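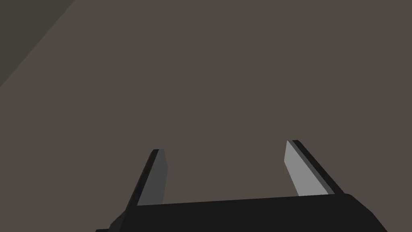 4. Grasp Checking Without Finger Sensors

Home Issues Authors Archive Submit

Before we come to the planner itself, we would like to spend a little time on a question that took up far more of our project than we had planned for, namely how the software should decide that the hand is holding nothing. In the Trakach simulator the position of each finger is known exactly, so it is tempting to read the opening width and be done with it. We wanted the same code to run later on hardware where that reading is noisy or arrives late, and so we asked the wrist view to do the work instead. The view has one great kindness to offer, which is that the hand always appears in the same part of it. With the fingers fully open, as in Figure 3, the plain gray-brown surface shows through the wide gap between them, and a small patch of pixels taken from the middle of that gap is very nearly a single color. Our check, which we call Brakari, compares such a patch with a stored reference and returns a number between zero and one, where a high value means that the patch looks the way an open gap ought to look.

Figure 3. Simulated wrist view with the gripper open and nothing held. The inner face of the right finger appears wider and lighter than that of the left.

4.1 Why the two fingers are treated separately

Our first version used one template for the left finger and a mirrored copy of it for the right. On paper this seemed perfectly sensible, as the two fingers are mirror images of each other in the model. The rendered view is less obliging. The left inner face shows up as a thin strip of medium gray, while the right one is broad and pale, and the right tip also reaches a little higher. A mirrored template fitted one side nicely and slid up and down on the other, and we lost a good part of April to chasing what we believed was a fault in the joint controller. (It was Sakda Jaidee who finally drew both outlines on the same sheet of paper and laid it on the lunch table.) We now keep a separate template for each finger, made from renders at 14 opening widths, and the sideways wobble in the estimated width is gone.

4.2 Dealing with the background

A reader may fairly object that a plain surface makes life too easy, and we agree. It also makes life hard in a way we had not expected. When there is no texture behind the hand, a method that looks for motion between one view and the next has very little to hold on to, and the arm can travel some distance before anything in the view changes. Straight boundaries, like the long diagonal in the upper left corner of Figure 3 where the surface meets a darker region, can help the tracker, but only for as long as they stay in view. They can also do harm. If the arm turns so that such a boundary passes behind the gap, the patch is split into two tones and the check reports an object that does not exist.

We tried two remedies. The first was to widen the stored reference so that it accepted any pair of flat tones, and this worked until we gave the hand a smooth box, which is also a flat tone. The second, and the one we kept, asks the planner for the expected background at each pose and renders that background without any object in it. The comparison is then made against this fresh picture. It costs one extra low-resolution render per check, and we run the check only at the end of a closing or opening motion.

4.3 Test procedure

We ran 700 simulated grasps, of which 200 were set up to miss on purpose by shifting the target away from the object. Each run began with the fingers open and ended 30 control steps after the close command. The planner, Oravec, was given only the result of the check and never the true finger positions. Precious Sarmiento wrote the replay tool that let us step back through each disagreement between the check and the simulator's own contact record, and we are very grateful for it, as most of what we say in Section 5 was learned by sitting in front of that tool with a pot of tea. The settings were fixed before the runs began and are listed with the code in the Bomis repository.

Search this journal Enter keywords Go

Contact the editors Copyright and permissions Back to top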